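### 3.2 Where the dishes wait

I'll admit I went into this part of the study thinking the sink would be the boring bit. We had built the whole Plikari household survey around cabinets and shelves, because that's where Lindqvist's older work on kitchen storage had pointed us, and the drying rack was a single line on the form. Then I sat down with the notes from the Dernberg apartments and found people writing in the margins about their racks -- which kind, which side of the sink, who keeps leaving the big pot on it.

So this section is about the stretch between washed and put away. I call it the waiting stage, mostly because "post-wash pre-storage interval" made me tired every time I typed it. We asked 66 households to keep a simple diary of where each washed item went first and where it ended up. The diary ran through September, and people filled it in after the evening meal, when most of the washing up gets done anyway.

Three kinds of waiting place came up over and over. Some homes use a standing rack on the counter, with slots for plates and a tray underneath. Some just spread out a towel. And some use a rack that goes over the sink itself, so the drips go straight down the drain and the counter stays free for other things. This last kind was the one I had thought about least, and it's the one I ended up writing the most about (Figure 4). 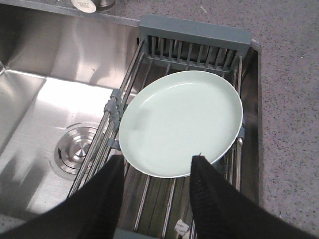
**Figure 4.** A plate lying flat on an over-the-sink rack of parallel metal rods, with a slotted caddy at the back.

*Does an over-the-sink rack hold fewer plates than a standing one?*

It usually does if the plates lie flat, but many households make up for it by putting things away more often during the day.

That second half matters more than I expected. In the diaries, homes with a standing rack let things pile up and then cleared the lot in one go, often the next morning. Homes with a sink rack couldn't do that so easily. They need the sink! A plate over the basin is a plate in the way of the next person who wants to rinse a lettuce, so it gets dried with a towel and moved along. One diary entry just says "shifted plate, filled kettle, shifted plate back," which I think sums up the trade pretty well.

Flat or upright was its own little argument. A rack made of plain rods doesn't tell you what to do with a plate, and people split on it. Some leaned plates against a caddy or the faucet. Others laid them down one at a time, and a few said they liked this better for wide, shallow dishes that tip over when you stand them up. Bowls went upside down almost everywhere. Cutlery went into a caddy if there was one, and into a mug if there wasn't.

We also went back to 20 of the homes for a longer chat, and in 8 of those the rack had changed since the diary -- swapped, moved to the other side, or rolled up and shoved under the sink when guests were coming. I don't want to lean too hard on a number that small. Still, it fits with what the Gonberg pilot showed for counter racks, where the rack moved whenever something new needed the space.

For the coding, I treated an item as waiting from the moment it was set down clean until it reached a shelf, a drawer or the table again. Plates that went right back into use without ever seeing a cabinet got their own code, and Section 3.3 takes those up along with the mugs.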